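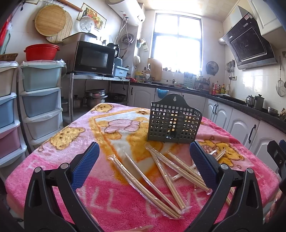
Ordnung im Kleinen – ein Plädoyer für den Besteckkorb

In der Diskussion um zeitgemäßes Wohnen wird den großen Fragen viel Raum gegeben: Grundrisse, Energieverbrauch, Stauraum. Die kleinen Gegenstände des täglichen Gebrauchs finden dagegen selten Beachtung. Zu Unrecht, wie wir meinen. Gerade in kompakten Küchen entscheidet sich an Essstäbchen, Löffeln und Schälmessern, ob eine Arbeitsfläche nutzbar bleibt.

Einzeln verpackte Holzstäbchen sind dafür ein gutes Beispiel. Sie gelangen mit Lieferessen in den Haushalt, werden in eine Schublade gelegt und dort vergessen. Bei der Haushaltsbefragung, die der Wohnberatungsdienst Testum im März unter 254 Mietparteien durchgeführt hat, gab die Mehrheit an, solche Stäbchen aufzubewahren, ohne ihnen einen festen Platz zugewiesen zu haben. Der Vorrat wächst, und bei der nächsten Bestellung kommen weitere Paare hinzu.

Wir vertreten die Auffassung, dass ein offener Korb mit Unterteilung der geschlossenen Schublade vorzuziehen ist. Sein Inhalt bleibt sichtbar, und ein Metallgitter lässt Luft an frisch gespülte Stäbchen. Verfügt der Korb über eine Öse an der Rückwand, kann er an einem Haken hängen und beansprucht keine Stellfläche. Zwei Fächer genügen in der Regel: eines für verpackte, eines für wiederverwendbare Stäbchen.

Gegen Schubladentürme aus Kunststoff ist damit nichts gesagt. Für Vorräte, Tücher und Backzubehör leisten sie gute Dienste. Was täglich zur Hand sein soll, gehört jedoch nicht hinein – es wandert erfahrungsgemäß nach unten und wird nachgekauft.

Zum Sortieren empfiehlt es sich, den gesamten Bestand auf einer weichen Unterlage auszubreiten. Eine Decke auf dem Küchentisch reicht aus. Beschädigte Hüllen werden ausgesondert, überzählige Paare weitergegeben. Wer künftig bei der Bestellung auf Einwegbesteck verzichtet, erspart sich einen Teil dieser Arbeit.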